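FOR IMMEDIATE RELEASE

Gavside ships Besberg line of desktop motherboards, adds fan headers and a simpler BIOS

Two boards, one layout, available from May through the Tiedemann online store and regular resellers

Gavside today announced the Besberg 75 and Besberg 65, a pair of desktop motherboards for people who build their own PCs and want to stop fighting with the cabling. Both boards are in production now. First units go out to stores in May.

The short version: more fan headers, better placed. A BIOS you can get through without a manual. Longer gap between the graphics slot and the memory latches. Same mounting holes as any standard ATX case.

Besberg replaces the older Clendent range, which stays on sale while stock lasts. Clendent owners keep getting BIOS updates, no change there.

What's different from Clendent

Most of the complaints we got on Clendent were about layout. The CPU power plug sat too close to the rear heatsink, and with a large tower cooler fitted you could not get a finger in there. Moved. It's now at the top edge, with the clip facing out. The front panel USB header was right under the second graphics slot, so a long card covered it. Moved as well.

SATA ports face sideways on the 75 and on the 65. On the old Clendent they faced up on the cheaper board, and we heard about it a lot.

Fan headers: seven on the Besberg 75, five on the Besberg 65. All of them are four pin, all can be controlled from the BIOS or from Windows, and each one can follow either the CPU sensor or the board sensor. Two are along the top edge next to the CPU socket, so a dual fan cooler does not need a splitter. One header on each board is rated higher for pumps and is marked PUMP on the board. It works fine for a normal fan too.
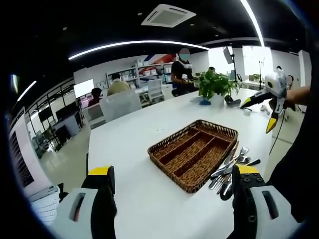
Basket with three long compartments, on a white table.

Cooling and power

The heatsinks over the power stages are plain finned aluminum. No plastic cover, no lights. We tested with covers and they ran warmer, so the covers went. In our own lab the Besberg 75 heatsink settled at 65 degrees C under a long all-core load in an open case, stock settings. Your case will be different and results will vary with airflow.

Heatsinks are held on with screws and not push pins. The thermal pads underneath are thicker then on Clendent, and cover the chokes as well as the power stages.

The chipset heatsink is flat enough that a full-length card clears it in every slot. There is one M.2 slot above the graphics slot with its own heat spreader, and a second one lower down without. Spreader comes off with a single captive screw. It stays in the spreader so it can't roll under the desk.

BIOS

Rewritten from the ground up, and the thing we spent the most time on. It opens on one page with memory speed, fan curves, boot order and temperatures. Everything else is behind a single Advanced key. Settings can be saved to a USB stick as a text file -- a real text file, readable on another computer, so people can post their settings in a forum without taking a picture of the monitor.

Fan curves have five points. Hysteresis can be set per header. There is a fan stop option but it is off out of the box.

Both boards can be flashed without a CPU or memory installed, using the marked USB port on the back panel and the button next to it. The file name does not have to be changed first.

Memory support

The tested memory list at launch covers 274 kits, checked with two sticks and where possible with four. The list is on the Gavside support pages and says which BIOS version each kit was tested on. Kits that only worked at a reduced speed are listed at the reduced speed. We will add to it every month or so.

The launch BIOS is version 1504. Boards from the very first production run may arrive with an earlier version, and we recommend updating before turning on the memory profile. Reviewers: please use 1504 or newer for any benchmark numbers, the early build has a known problem with long boot times after a memory change. 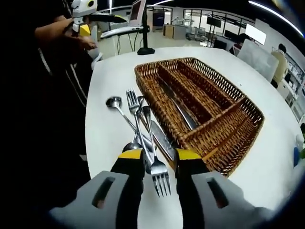

In the box

Besberg 75: board, four SATA cables, I/O shield (pre-fitted), two M.2 screws plus a spare, one thermistor cable, printed quick start sheet.

Besberg 65: board, two SATA cables, I/O shield (loose), two M.2 screws, printed quick start sheet.

No driver disc with either one. The network driver is held on the board and Windows will offer to install it at first start. It can be turned off in the BIOS.

Availability and warranty

Besberg 75 and Besberg 65 will be sold from May in the Tiedemann online store, and through resellers that already carry Gavside boards. Prices are set by each store. Tiedemann is taking pre-orders now for the 75 only, pre-orders for the 65 open once stock is in the warehouse.

Warranty is three years on both, same as Clendent. Registering the board is optional and doesn't change the warranty. Removing the heatsinks to replace the pads does not void it ether, as long as nothing is broken in the process.

A smaller Micro ATX version is planned. No date yet.

Review samples

A limited number of Besberg 75 samples are available for press, board only, no CPU or memory. Requests go through the press form on the Gavside site. Please include the outlet, shipping address and the test platform you plan to use. Requests recieved before noon are normally answered the same day. Samples of the 65 will follow later.

About Gavside

Gavside makes motherboards, fan controllers and small add-in cards for desktop PCs. Its products are sold online and through independent computer stores.

Press contact: Gavside press office, via the form on the company website.

###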